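Since September I've been going home from the Grumgate unit with clean hands and a head full of questions, and I love it!

For anyone new here, I work at Bamach, where we fit out kitchens and shop interiors, and I spent years on the panel line. Lift, turn, set down, lift again. My shoulders can still tell you which boards were the heavy ones. Now we have robot arms coming in to do the fetching and placing, and before any of them goes near a real board, every move gets tried out in simulation first. That's where I come in. I sit with Arnulfo Quintero (electrician by trade, endlessly patient) and we go through the moves one after another.

I thought it would be dull. It's wonderful. You find out how much you knew without ever having put it into words. Arnulfo asked me how I decide where to take hold of a tall panel and I just stood there with my arms out like a man hugging a fridge. It took us most of a morning to write down something my hands had been doing for years – and then we had to do it all over again for narrow pieces.

Segundo Zapata, who taught me the line when I started, was dead against it. Fair enough, he'd seen the old wrapping machine arrive at Rudport and three people moved to nights. He asked for it in writing that the hours would stay the same, and he got it. Then he came up to look at the simulation, purely to grumble, and stayed until half past four telling us everything that was wrong with our approach angles. He was right about nearly all of them. He now has his own login.

The line handles 1180 panels in a good week, and the target for next year is 2000. I do worry a bit about that figure. If the arms take the lifting and we get all the checking, then the checking has to be given proper time, and I've said so to anyone who'll listen.
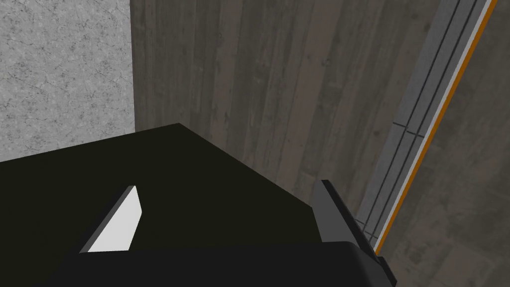
What I'd like next is for everyone on the floor to have a turn at this, the younger ones especially. They pick up the controls in no time, but they haven't had years of boards going through their hands, and I'd hate for that side of it to get lost. Segundo wants to run a session on grain and edges. I've already put my name down – I'm sure he's been holding things back from me!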